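Cart drawers, entry for June, 14:20

Continued with the mobile cabinet, bottom-up. Orton label on the handover sheet gives unit 3307. Rūta Pētersons wants the drawer contents agreed before the cart goes back to the Sturlow bay, so the order is: open, list, remove, wipe, check slide, refill.

Lower drawer opened. Slide travel to be logged against the 400 mm on the sheet. Load limit on the same sheet is up to 65 kg per drawer, far beyond anything we keep in it. Ribs on the inner walls collect dust; use the narrow brush, then a damp cloth. No solvent on the blue trim. Fatemeh Ghasemi tried it on the Vasiliauskas cart and the surface went cloudy. 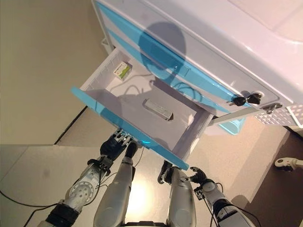

Small parts go in trays from now on. Anything under the size of a hand slides to the back when the drawer is pushed in hard, and a cable lying across the floor can ride up over the rear edge and end up in the runner. Coil cables and tie them. Boxes stay closed and stand with the printed side toward the front.

Keys: two in the locks at present. One to stay with the cart, the other to the key board under Plundex. Tag both before separating them. Try each key in each lock first and write down which turns what, as the old sheet doesn't say.

Checker plate on the lower right: check bracket fixing, retighten by hand only. Do not overtighten.

Open items:
- slide lubricant, dry type, ask Rūta which one is in stock
- trays, 3, shallow
- new drawer label, current wording is out of date
- Fatemeh to countersign the contents list

Upper drawers tomorrow, same order.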